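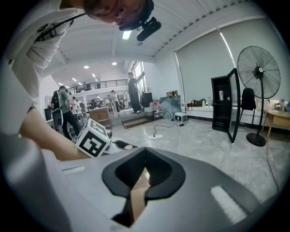

My number one trick for a big shared workroom is giving small stuff a parking spot. Mine is a round wooden stool! Remotes, booklets, manuals, anything flat that would vanish on a crowded bench goes on the seat, and I clear it off by 6 every evening (okay, most evenings).

Cables are the harder part. I do the floor first - long runs along the wall, spare ones coiled and tied with those soft Temba straps.

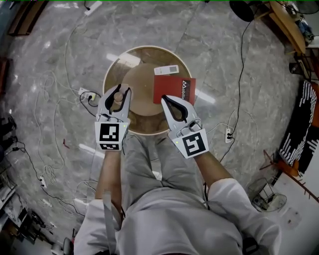 Power strips get a label at both ends, so I'm not crawling around tugging on cords to see what goes dark. And keep a bucket handy for the odd plugs and connectors you pick up along the way. I sort mine in September, with a big coffee.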